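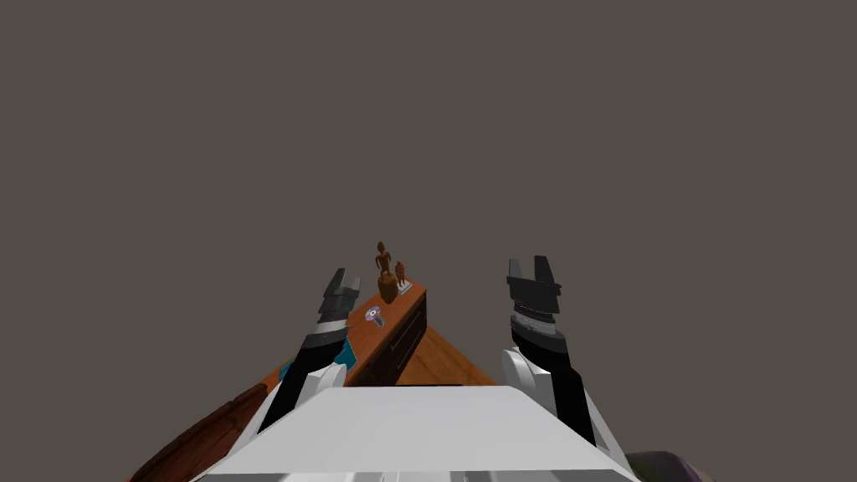 Plimier is a method for training two-armed mobile robots in simulation to pick up and move household objects. It was developed at the Stoddale laboratory by a group led by Mohsin Zaidi and was first described in a technical report dated 22 September 2024. The name is also used for the software released with the report.

Background

Robots trained by imitation learn from recorded examples of a task. Such examples are usually collected by a person operating the robot by hand, a slow process that must be repeated when the furniture or the objects change. Earlier work at Stoddale, under the name Cinell, generated examples in simulation but placed every object on a bare table. Policies trained on Cinell data often failed when the target stood close to other items or when one arm blocked the robot's view of the surface.

Method

Plimier begins with a small set of demonstrations recorded in a simulated room. Each is divided into segments at the points where a gripper opens or closes. The segments are then adjusted to new object positions and replayed. A replay is kept only if the task is completed and neither arm strikes the furniture.

Rooms are put together from a library of 700 object models, among them cabinets, figurines and other small decorative items. Surfaces are deliberately left cluttered. The view given to the policy includes the robot's own arms and the upper part of its body, so that the policy learns to act when part of a surface is hidden. Walls and other distant features may be left out to shorten rendering time.

Both arms are controlled by a single policy. It receives the current image and the joint positions and returns a short sequence of movements, after which a new image is taken.

Results

The report used 98 recorded demonstrations, from which the software produced 4,000 attempted replays. Of these, 1,817 passed the checks and were used for training. The resulting policy completed more of the test tasks than one trained on the recorded demonstrations alone. The gain was largest for objects placed near the back of a cabinet top and smallest for thin, flat objects, which the grippers had difficulty lifting in both cases.

Limitations

The method assumes that the position of each object is known while data is being generated. It does not cover soft objects or tasks in which one arm passes an item to the other. The tests in the original report were carried out entirely in simulation.

Later work

A revised version, Mirani, was released in October of the same year. It added drawer opening and replaced the fixed segment boundaries with boundaries chosen by a learned model.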